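Practice pads and knots, how tight is too tight?
Board: Suturing practice » Thread 3786

narkemel_7
Hello all. I practice interrupted stitches with black thread on the pink skin pads from Zaugg. My question is about the tails and the tension. My teacher wants long tails, the book says short. Also the edges of my cut roll inward when I pull the second throw. What do you do?

rundlow
Long tails on a pad. You can hold them and look at the knot later. If the edges roll in, you pull too hard or your bite is too shallow.

mekau202
I don't agree about the long tails. They lie over the next stitch and you catch them with the new loop. I had this problem for 17 stitches before I changed. For the loops, compare these two:
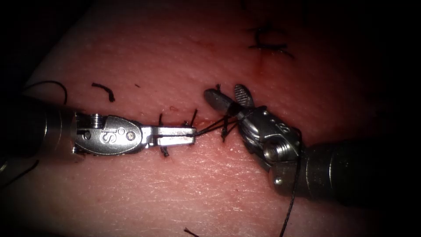
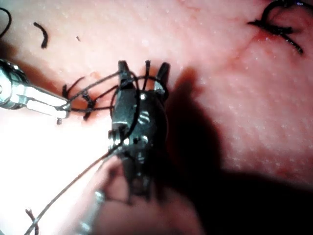

The second one has both kinds of tails, long and curling on the knot in the upper right corner, short near the middle. I find the short ones easier to work beside. And keep the jaws near the wound when you make the loops – a big loop becomes a tangle very fast.

rundlow
A tangle comes from too much thread, not from tails. Start with a shorter piece.

narkemel_7
Thank you both. I will cut the thread shorter first and leave the tails as they are, so I change only one thing. Does somebody know if the pad can be turned over and used on the back side?

mekau202
Mine can, but the back is softer and the stitch tears out. Use it only for slow knots.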